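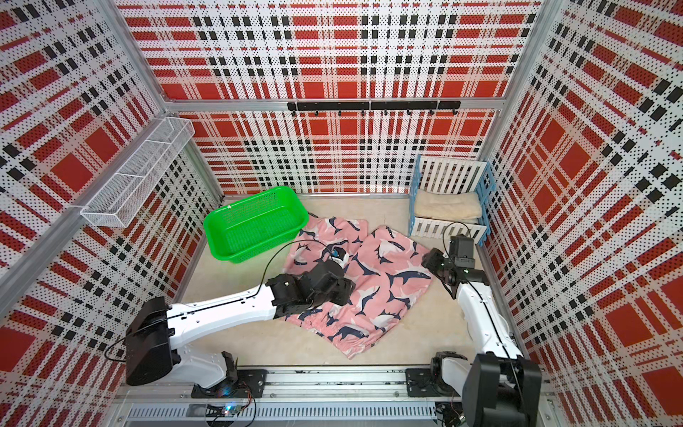 Red plaid panels and a black hook rail.

I've been reading about neutrality again, mostly on the train. The book is by Mpho Hlongwane and it's called The Small Neutrals. Herkton put it out in January. It has 24 chapters and I'm up to 16, so take this as a progress report.

Her main point is that neutrality costs money. I had always thought of it as the cheap option. A country stays out of the alliances, keeps a modest army and gets on with selling butter to both sides. Hlongwane goes through the budgets and finds that several neutral governments spent more per head on defence than neighbours who had signed up with a bloc. If you have no ally to call, you have to pay for your own radar, your own reserves and your own grain stores.

The grain chapter is the best so far. Neutral ministries worried about blockade a great deal more than invasion. They argued for years over how many months of flour to hold, who would rotate it, and whether bakers could be made to buy the old stock at full price. The bakers had views on this.

I'm less sure about her chapter on public opinion. She treats neutrality as something voters chose and kept choosing. Le Roux, whose older book I read last winter, says it was a habit of the foreign ministries and that most people were never asked in any serious way. Her best evidence is a mail survey of 1,000 households, and the question was worded so broadly that you could say yes and mean almost anything. I'd have liked her to deal with Le Roux directly - he only turns up in 2 footnotes.

It has made me think about how we talk about defence here. The argument is always over which friend to stand nearest to, and the cost of standing alone gets waved away by the people who favour it. I lean that way myself some days, and I've never once priced the flour.

Vellach has a second-hand copy of the Le Roux if anyone wants it. The library at Flirkby had one too, the last time I looked, shelved under travel. I'll write up the remaining chapters when I've finished them. The next one is on shipping insurance.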